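Frequently Asked Questions: Can a Machine Do My Chores Yet?
Grerumska Repair and Reuse Workshop — last updated 4th July

We fix, strip and resell old office computers at Grerumska, and because we have been letting machines try parts of the job, people write to us with all sorts of questions, many of them about their laundry. We are always happy to hear from you, and we've gathered up the ones that come around most often.

So, can a robot do the work at your shop?

Bits of it, on a good day! Our bench arm (we call it Godia, after the street our first shop was on) is reliable at moving trays from the intake shelf to the bench, and pretty fair at sorting memory sticks into bins once a person has pulled them out. Taking a computer apart from start to finish is still a job for people here, and I expect it will be for a good while yet.

What is so hard about it? A factory robot builds a whole car.

A factory robot gets the same part in the same spot all day long. We got 68 desktops in one delivery last December, from an office on Fairclough Road, and they had been opened, upgraded and patched up by who knows how many hands over the years. Cables go where the last person pushed them. Screws get swapped for whatever was in the drawer. You and I adjust without thinking about it, and a machine has to work all of that out fresh every time.

Which part gives it the most trouble?

Cables, by a long way. They bend, they spring back, and they hide the thing you want to reach. After that I would say latches and levers. A memory slot latch wants a firm push, but only in one direction, and a processor lever is under spring tension, so you have to press it down and ease it sideways before it will come up. Your thumb feels the moment it lets go — the arm is still learning what that moment is like.

Does it ever break things?

It has, yes, and so have we. We only let it practice on boards that are already headed for recycling, and we set the grip at 35 percent for anything with fine contacts. Please don't worry that your donated machine will be somebody's experiment; tell us at the counter if you want it handled by people only, and we'll mark the ticket.

Is it faster than a person?

Oh, not close. Fitting a stick of memory takes me a few seconds. Our best run with the arm took 2 minutes, and we were all standing there cheering it on like parents at a swim meet.

What about chores at home? Should I wait before buying a new vacuum?

I would buy the vacuum. The little round floor ones are good at floors, and plenty of our customers love theirs. Folding, putting away dishes and tidying up after children are much nearer to our cable problem than to vacuuming, so I wouldn't hold off on anything you need this year.

Can I come and watch?

Please do! Open bench afternoons are free, there is room for 50 people, and the sign-up sheet is on the Perkance table by the front door. Children are welcome with a grown-up. Wear closed shoes, and leave your drink on the shelf outside the bench room.

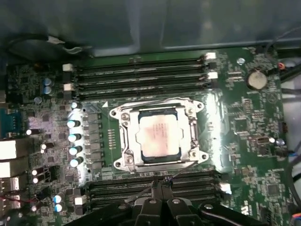

If your question isn't answered on this page, drop us a note through the contact form or ask at the counter. We read everything, though replies can be slow when a big delivery comes in.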